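Zurard, 양팔 로봇 원격 시연 시스템 ‘Wirnine’ 공개
작업자가 조종해 보여 준 동작을 그대로 학습 자료로 기록
봉투와 천처럼 모양이 변하는 물건을 다루는 작업에 초점

2023년 9월 7일, Mirnadbridge

로봇 작업 교시 소프트웨어를 개발하는 Zurard는 양팔 로봇에게 일을 가르치기 위한 원격 시연 시스템 Wirnine을 공개한다고 밝혔다. Wirnine은 작업자가 조종 장치를 잡고 로봇의 두 팔을 움직여 작업을 해 보이면, 그 과정 전체를 관절 각도, 그리퍼 개폐량, 카메라 영상으로 나누어 기록하고 하나의 시간축에 맞추어 저장한다. 저장된 시연은 로봇이 같은 작업을 스스로 수행하도록 학습시키는 데 쓰인다.

Zurard는 그동안 상자, 병, 부품 트레이처럼 형태가 일정한 물건을 옮기는 작업을 주로 다루어 왔다. 이번 시스템은 쓰레기봉투, 수건, 포장 비닐 등 잡을 때마다 모양이 달라지는 물건을 대상으로 설계했다. 이런 물건은 좌표를 미리 정해 두는 방식으로는 프로그램을 작성하기 어렵고, 사람이 손으로 하는 판단을 로봇의 움직임으로 옮겨 기록하는 편이 작업 시간을 줄일 수 있다는 것이 회사의 설명이다.

두 가지 시연 방식

Wirnine은 두 가지 방식의 시연을 지원한다. 첫째는 원격 조종이다. 작업자는 로봇 팔과 관절 배치가 같은 소형 조종 팔을 양손에 하나씩 잡는다. 조종 팔을 움직이면 로봇의 왼팔과 오른팔이 각각 따라 움직이고, 손잡이의 레버를 쥐는 만큼 그리퍼가 닫힌다. 작업자는 로봇 머리 높이의 카메라 화면을 보면서 조종한다. 학습에 쓰이는 영상도 같은 카메라에서 나오므로, 작업자가 볼 수 없는 정보에 의존한 시연은 기록에 들어가기 어렵다.

둘째는 직접 교시다. 작업자가 로봇 옆에 서서 팔을 손으로 잡고 원하는 자세로 이끄는 방식으로, 시작 자세를 잡거나 짧은 동작을 고칠 때 사용한다. 직접 교시 중에는 모터가 팔의 무게만 지탱하며, 작업자가 손을 떼면 팔은 그 자리에 멈춘다. 작업자의 손이나 몸이 카메라에 잡힌 구간은 소프트웨어에서 따로 표시하여 학습에서 제외할 수 있다.

두 방식으로 만든 기록은 같은 형식으로 저장된다. 한 작업의 앞부분은 원격 조종으로, 마지막 자세 보정은 직접 교시로 기록한 뒤 이어 붙이는 것도 가능하다.

봉투 작업으로 진행한 내부 시험

Zurard는 Mirnadbridge에 있는 자사 시험실에서 비닐봉투 작업을 중심으로 내부 시험을 진행했다. 작업은 봉투 집기, 다른 손으로 넘기기, 벽의 고리에 걸기, 고리에서 내리기, 지정한 위치에 내려놓기로 구성했다. 조종에는 교육을 받은 작업자 5명이 참여했으며, 시험 기간에 저장한 시연은 모두 1,000건이다. 이 가운데 242건은 중간에 봉투를 놓치거나 잘못 잡은 뒤 다시 시도하는 과정을 담은 복구 시연이다.
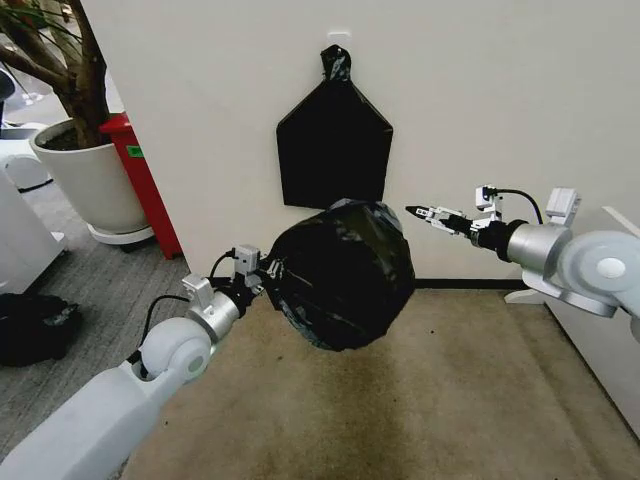 복구 시연은 왜 따로 모으는가?

성공한 동작만 학습한 로봇은 봉투가 예상과 다르게 접히거나 손끝에서 미끄러졌을 때 다음에 할 동작을 찾지 못하는 경우가 많다. Zurard는 작업자에게 실수한 시연을 지우지 말고 그대로 이어서 작업을 마치도록 요청하고, 실수가 시작된 시점과 정상 상태로 돌아온 시점을 기록에 표시한다. 학습할 때는 실수에 해당하는 구간을 빼고 되돌아오는 구간을 사용한다.

Zurard의 제품 책임자 Milan Vandenberghe는 “봉투를 한 손으로 잡고 있을 때 다른 손을 어디에 두고 기다릴지는 사람마다 다르다. 처음에는 이 차이를 줄이려고 조종 규칙을 세세하게 정했는데, 작업자들이 규칙을 지키느라 동작이 느려졌다. 지금은 시작 자세와 종료 자세만 정해 주고 중간 동작은 맡긴다”고 말했다.

기록 검수와 재생

저장된 시연은 조종이 끝난 직후 화면에서 다시 볼 수 있다. 검수 화면에는 카메라 영상과 양팔의 관절값, 그리퍼 개폐 그래프가 함께 표시된다. 작업자는 시작점과 끝점을 조정하고 구간마다 ‘집기’, ‘넘기기’, ‘걸기’ 같은 이름을 붙일 수 있다. 영상과 관절값의 시간이 어긋난 기록은 자동으로 분류되어 검수 대기 목록에 올라간다.

재생 기능을 이용하면 기록한 움직임을 실제 로봇에서 낮은 속도로 다시 실행할 수 있다. 이 기능은 학습 결과를 확인하는 용도가 아니라 기록에 빠진 값이 없는지 점검하는 용도로 제공된다. 재생할 때는 물건을 치우고 팔의 작업 범위에 사람이 없는 상태에서 실행해야 한다.

안전과 작업자 교육

원격 조종 중 통신이 끊기면 두 팔은 현재 자세에서 정지하며, 그리퍼는 잡고 있던 물건을 놓지 않는다. 연결이 복구되어도 로봇은 자동으로 움직임을 재개하지 않는다. 작업자가 조종 팔의 자세를 로봇의 자세에 맞춘 다음 재개 버튼을 눌러야 한다. 조종석과 로봇 옆에는 각각 비상정지 버튼을 둔다.

신규 작업자 교육은 한 팔 조종, 양팔 조종, 유연한 물건 다루기 순서로 진행된다. 교육 과정에는 화면만으로 거리를 판단하는 연습과 그리퍼를 천천히 닫는 연습이 들어 있다. 교육용 시연은 별도 폴더에 저장되며 학습 자료에는 포함되지 않는다.

시범 도입

첫 시범 도입 기업은 시설 관리 업체 Dierckx다. Dierckx는 사무용 건물에서 나오는 봉투의 수거와 교체 작업을 검토 대상으로 정하고, Wirnine 조종석 2대를 설치해 자체 시연을 기록할 계획이다. 시연 기록과 검수는 Dierckx 직원이 맡고, Zurard는 장비 설치와 작업자 교육, 학습 과정을 지원한다.

Dierckx의 운영 담당 Hendrik Van Acker는 “우리 직원들은 봉투를 어떻게 잡아야 찢어지지 않는지 알고 있지만 프로그램을 짜지는 않는다. 조종 팔로 직접 해 보이는 방식이라면 현장 경험이 있는 사람이 참여할 수 있다고 보았다”며 “우선 봉투를 걸고 내리는 작업부터 기록하고, 통 안에 새 봉투를 씌우는 작업은 그다음에 검토하겠다”고 말했다.

시범 기간의 결과는 내년 4월에 정리될 예정이다. 양사는 작업별 시연 기록 시간, 검수에서 제외된 기록의 비율, 학습 후 로봇이 사람의 개입 없이 마친 작업의 비율을 함께 살펴본다.

공급 안내

Wirnine은 조종석, 기록 소프트웨어, 검수 소프트웨어로 구성된다. 이미 양팔 로봇을 보유한 기업은 소프트웨어와 조종석만 도입할 수 있으며, 사용 가능한 로봇 기종은 설치 전 상담에서 확인한다. 기록한 시연 자료의 소유권은 도입 기업에 있고, Zurard는 별도 계약 없이 이를 다른 고객의 학습에 사용하지 않는다.

시연 참관과 도입 상담은 Mirnadbridge 시험실에서 예약제로 운영한다. 참관 신청 시에는 검토 중인 작업의 내용과 다루는 물건의 종류를 함께 적어야 한다.

Zurard 소개

Zurard는 원격 조종과 직접 교시를 이용한 로봇 학습용 소프트웨어와 조종 장비를 개발한다. 시설 관리, 물류, 세탁 분야의 기업과 작업 시연 기록 및 학습 사업을 진행하고 있다.

보도자료 문의: Zurard 홍보 담당
제품 및 참관 문의: Zurard Mirnadbridge 시험실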